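The Woman Who Writes What You Text Your Sister

Every holiday has its message. Somebody has to write it, and for eight years a good share of them have been written by Adanech Kumsa, from the second bedroom of a house in Skirkgate, usually before breakfast.

Kumsa writes greetings. She doesn't do the folded kind with an envelope, though she started there. She does the short ones you find when you type "birthday wishes for brother in law" into a search box with your thumb while the cake is being carried in. Her work appears on Grostance, a site that sorts its messages by holiday, relative and mood, and she has written more than 2,000 of them. Her name is on none.

"My mother asked to see my byline," she says. "I showed her a page called Funny Anniversary Messages for Parents. She said it was nice, and then she asked if I'd thought about nursing."

When I call, she is working on Mother's Day. Valentine's Day was turned in before Thanksgiving. Christmas gets written in the heat, with a fan on and the blinds down, and she says it comes out more sincere that way. She drafted her first New Year batch in a dentist's waiting room.

"You get used to having feelings off season," she says. "In November I'm very romantic. By the holidays themselves I've got nothing left. I sign the card 'Love, Adanech' and my husband turns it over to see if there's more on the back."

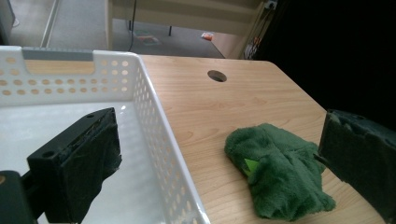

A corner of the desk.

The rules of the trade are stricter than you'd think. A message has to fit almost anyone and sound as if it was meant for one person. It can't mention the weather, or a childhood that may not have been happy. Kumsa keeps a list of words she won't use, with "cherish" at the top, followed closely by "journey."

"Brothers are the hardest," she says. "Sisters will accept a compliment. If you send a brother two kind sentences in a row, he calls to ask who died."

So the brother messages run on insults, with a soft line slipped in near the end. Her most copied one, by the site's own count, goes: "Happy birthday to the first person who ever hit me with a shoe. I'd still pick you." She has received it herself, from her own brother. He had no idea she wrote it.

"I said thank you. What was I going to do, send him an invoice?"

Her editor, Dede Ametepe, handles the requests that readers type into the box at the bottom of each page. Ametepe joined from Zurnari, a gift-card company, and talks about her inbox the way other people talk about a bad commute.

"We get 'message for boss's dog's birthday,'" Ametepe says. "We get 'how to say happy wedding to ex, short.' Short is the important word there. Everybody wants short. Then they want it to make the person cry."

She passes the good ones along. The wedding request took Kumsa a whole afternoon, and the answer she settled on was "Wishing you both a beautiful day." I tell her I expected something cleverer.

"So did Dede," she says. "But you're sending it to your ex. Clever is how you end up on the phone at midnight."

Last year Kumsa tried a longer form. A small card maker called Abugri hired her for a line of verses, with rhymes, and she lasted 2 months. The sympathy cards went well enough. The graduation cards all wanted to rhyme something with "diploma," and she still looks tired when she brings it up.

I ask whether it bothers her that people pass her sentences off as their own. She thinks about it longer than she has thought about anything else I've asked.

"No. They looked for it. They read through forty bad ones and picked the one that sounded like their sister. I only wrote it. They're the ones who know the sister."

I tell her that's lovely, and that she ought to put it on the site. She says it's too long, and she has grandmothers to finish by four.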